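The Bandara shed was open to the public from nine, and by a quarter past there was a queue for the sausage sizzle and no queue for the robot.

I had come for the robot. More exactly, I had come because my sister-in-law couldn't, and she had filled in a form saying our household would be attending. The form had a box for dietary needs and a box for questions about the future of work. She had put gluten in both.

A young man in a Pronix polo shirt gave me a lanyard and a map. The map showed one room.

"You can start anywhere," he said.

I started at the door and went in. There was a yellow line on the concrete, and behind it a dozen of us arranged ourselves by height, the way people do when they expect to be photographed. The demonstrator wore a headset microphone although she was standing close enough to shake hands. She told us that Jomura had been working on the picking problem for three years, that the arm could lift well over 180 kilos, and that today it would be lifting things out of a bin.

"What sort of things?" asked a man with a pram.

"All sorts," she said. "That's the problem."

He nodded as if this had been his experience too.

She explained that a welding robot has an easy life. The door panel comes along, it is always the same door panel, and the robot does to it what it did to the last one. A bin is another matter. Things in a bin lie on top of each other. They shine. They are see-through. A toddler could sort it out, she said, and we all looked at the pram, whose occupant was asleep with one sock off.

Then she pressed something and the arm leaned in over the bin with the air of an uncle looking for the good biscuits.
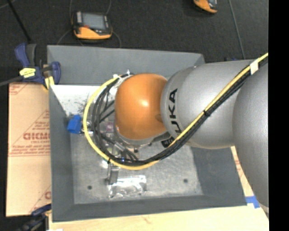
Would it be any faster with two arms, a woman near the fire extinguisher wanted to know, because she had two and it had never helped her. The demonstrator said that was an excellent question. She said it twice, the second time while looking at her laptop.

We waited. I have stood at the counter in the Sustley post office on pension morning, so I know something about waiting, but there you at least get to read the greeting cards. A boy asked if it was thinking. His father said it was calculating. The boy asked what the difference was, and his father went to see about the sausages.

"It made 127 attempts yesterday," the demonstrator told those of us who were left.

"And how many did it get?" said the man with the pram.

"We learn a lot from the attempts," she said.

I found I was on the arm's side by then. I have gone through the bottom of a kitchen drawer for a fuse with a room full of people standing behind me in the dark, and I would not have wanted a headset commentary. When she said it was about to try again, I held my breath, and so, I think, did the woman by the extinguisher. The baby woke up and looked for its sock.

At the exit they asked for my lanyard back and gave me a feedback card. I wrote that the visit had been very informative and that the onions were overdone. Under questions about the future of work I put gluten, for consistency, and drove home the long way past the reservoir with the window down.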